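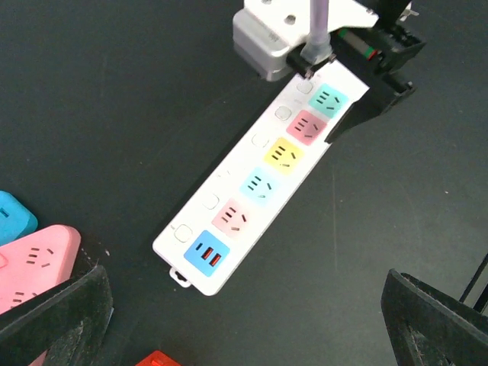 Mbali Van Wyk found the second half slower than the first but finished it in two evenings, and thought the map at the front should have been larger.

The Erley Crossing
Lizelle Fourie
Paperback, 313 pages
Publisher: Wandus
Series: Prasudach Mysteries, book 2 of 11 planned

When the night ferry reaches Erley one passenger short, harbour clerk Ilse Brandt is asked to correct the list and say nothing. She keeps the original. By February the missing man's sister has taken a room above the chandlery, and the two women begin to compare dates.

The story follows on from book 1 but can be read separately. Chapters are short, and the text is set in a slightly larger type than the hardback — the page count differs for that reason.

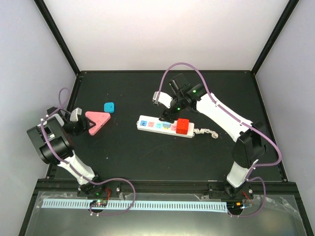
Pink triangular block on a black tabletop.

Format and stock
Paperback: 752 copies in first printing
Large print: to order
Audio: read by Frøydis Kristiansen, unabridged
Stock code: 177

Orders placed before 2 pm leave the same day. Signed copies cannot be exchanged. Book 3 is not yet open for advance orders.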